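Stellenausschreibung: Sachbearbeitung Unfallaufnahme und Verkehrsdatenauswertung (m/w/d)
Kennziffer 46
Standort Zemness, Vollzeit, unbefristet

Die Stoica Verkehrsunfallforschung erhebt und rekonstruiert Unfälle mit Personenschaden im Stadtgebiet Zemness und im angrenzenden Landkreis Dallbridge. Schwerpunkt sind Kollisionen zwischen Kraftfahrzeugen und ungeschützten Verkehrsteilnehmern, einschließlich der Fälle mit unerlaubtem Entfernen vom Unfallort.
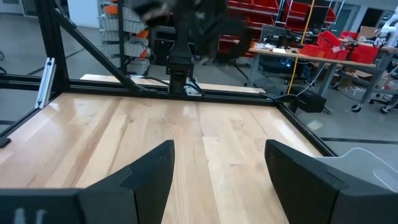
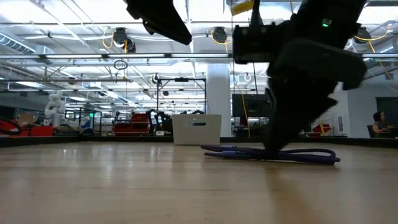 Zur Verstärkung der Erhebungsgruppe ist zum nächstmöglichen Zeitpunkt, spätestens zum Dezember, eine Stelle zu besetzen.

Aufgaben
Aufnahme von Unfallstellen im Bereitschaftsdienst nach Freigabe durch die Einsatzleitung
Vermessung und fotografische Dokumentation von Endlagen, Brems- und Kratzspuren sowie Splitterfeldern
Codierung der Fälle in der Datenbank Pusance (derzeit 1060 abgeschlossene Datensätze)
Plausibilitätsprüfung von Geschwindigkeitsangaben anhand von Spuren und Fahrzeugdeformation
Schriftliche Befragung von Beteiligten und Zeugen, sofern eine Einwilligung vorliegt
Zuarbeit zum jährlichen Methodenbericht

Die Tätigkeit umfasst keine polizeilichen Ermittlungen. Eine Weitergabe von Falldaten an Medien oder Versicherer erfolgt nicht.

Voraussetzungen
Abgeschlossenes Studium (Bachelor oder Diplom FH) in Verkehrsingenieurwesen, Fahrzeugtechnik, Geodäsie oder einem verwandten Fach. Alternativ eine technische Berufsausbildung mit mehrjähriger Praxis in einem Sachverständigenbüro. Erforderlich sind außerdem eine Fahrerlaubnis der Klasse B, sichere Deutschkenntnisse in Wort und Schrift sowie die Bereitschaft zu Einsätzen bei Nacht und an Feiertagen. Kenntnisse in der Auswertung von Punktwolken sind von Vorteil, werden aber nicht vorausgesetzt.

Bewerberinnen und Bewerber müssen damit rechnen, an Unfallstellen mit Schwerverletzten und Getöteten zu arbeiten. Eine psychosoziale Nachsorge ist eingerichtet und kann während der Arbeitszeit in Anspruch genommen werden.

Rahmenbedingungen
Die Rufbereitschaft wird im Wechsel geleistet und beginnt jeweils um 15 Uhr. Bereitschafts- und Einsatzzeiten werden gesondert vergütet oder in Freizeit ausgeglichen. Schutzkleidung und Messausrüstung werden gestellt. Für fachbezogene Fortbildungen stehen pro Person und Jahr 2000 Euro zur Verfügung. Die Probezeit beträgt sechs Monate.

Bewerbung
Einzureichen sind Anschreiben, tabellarischer Lebenslauf, Abschluss- und Arbeitszeugnisse in einer PDF-Datei unter Angabe der Kennziffer. Der Upload erfolgt über das Bewerbungsportal der Stoica Verkehrsunfallforschung. Unterlagen in Papierform werden nicht zurückgesandt. Schwerbehinderte Menschen werden bei gleicher Eignung bevorzugt berücksichtigt.

Das Auswahlverfahren besteht aus einem Gespräch und einer schriftlichen Arbeitsprobe, in der ein anonymisierter Fall anhand von Skizze und Spurenprotokoll zu codieren ist. Reisekosten werden nur nach vorheriger Zusage erstattet.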